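Setting Up a Two-Arm Tabletop Cell: Working Rules for Cables, Props and Clearances 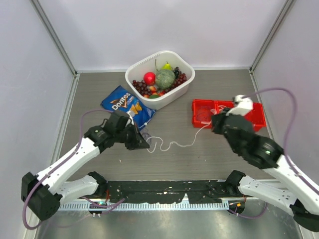 Photo: Stirell bench automation notes, Kurnville

This page covers the checks to complete before a two-arm tabletop cell is run under power. It applies to small bench arms fixed to a common mounting bar, with an operator within reach of the table. It does not replace the risk assessment for your site. Where the two differ, follow the assessment.

1. Isolate first

Switch off the motor supply to both arms and confirm that neither joint chain holds torque. Support each forearm by hand while doing so. Small arms drop when they lose power, and the wrist is the heaviest part at full reach. Keep the stop button on the operator's side of the table, outside the sweep of either arm.

2. Check the mounting bar

Try each shoulder joint for play. Tighten bar fasteners to the value on the Sakix build sheet and mark the heads with a paint pen. A mark that no longer lines up is a fault and goes in the log.

3. Route the cables

Arm cables should follow the links and have enough slack for full wrist rotation. The purple cables in the photo show two cases: on the left arm the cable loops along the length up to the wrist, while on the right it arcs up along the wall. A high arc needs its own check. Move the arm by hand through its whole range and watch for snagging at the corner posts.

Treat any cable lying on the work surface as an obstacle. The thin white one between the left gripper and the red tray is in the shared zone, and a cable in that position must be either listed as a prop or removed before the run. Leave nothing unlisted.

4. Place the props

Set containers first, then loose items. Large containers go toward the back, where both grippers can approach from the front, as with the white basket of fruit. Soft packaging such as a chip bag deforms under the fingers, so set the grip force for it separately. Do not carry over the value used for rigid items.

5. Set the shared zone

Keep a minimum of 9 cm between grippers in software. Only one arm may enter the zone at a time unless the task file states otherwise. The Lò controller logs a breach as code 13 – stop the run and reset both arms to home before clearing it.

6. First run

Run at reduced speed for six cycles with a hand on the stop. Keep sleeves, lanyards and hair clear of the enclosure. If a prop falls, stop the cell before reaching in. Record the speed setting, grip force and any cable changes in the cell log.

Last revised June 27, 2020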